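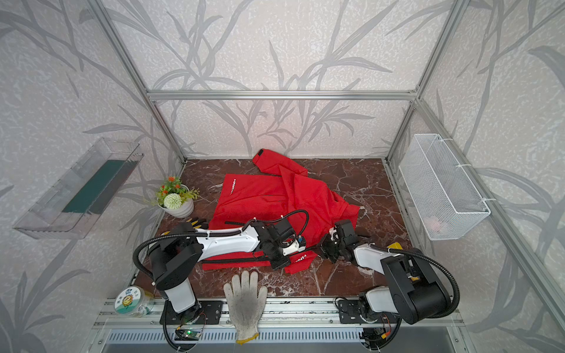
Vornville garment cell fault

The Vornville garment cell fault was a failure in a two-armed robot cell used for handling clothes at the Preso workshop in Vornville, Berkia. During a run of trials with a red zipped jacket, one arm kept pulling after the cloth had caught, and the cell did not stop itself. No injury was reported. The fault is usually cited for its cause, a force limit that had been set for a different gripper. 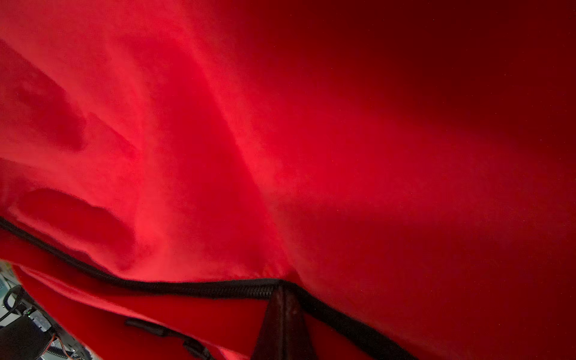

Jacket zip close-up

Background

The cell has two arms fixed to a front rail, with the jacket laid on the floor between them. The task was to take hold of the cloth with both grippers, spread it and fold it. Jackets were known to be harder than towels or shirts. A zip is stiffer than the fabric on either side of it, and a gripper that closes on the zip reads a higher force than one that closes on plain cloth.

The fault

On trial 227 of the series, the right arm drew back while the left still held the garment. The motor current went past the safe level and stayed there for 16 seconds before an operator pressed the stop button. The log showed that the controller had recorded the overload but treated it as a normal grip.
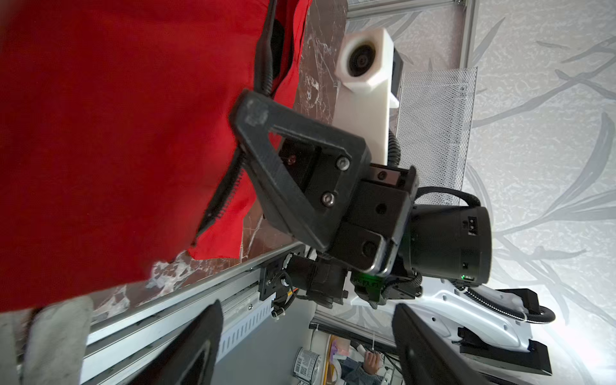 The grippers had been changed shortly before the series began, and the old limit was left in the settings file. A joint in the right arm overheated and had to be replaced. Checks on the left arm found no damage, although its cable was renewed as well.

Changes made

Work began again in July. The limit is now stored with each gripper and read when the cell starts, and either arm stops if the other reports an overload. The cell then completed 252 trials without the fault coming back. Slipping on zips remains an open problem.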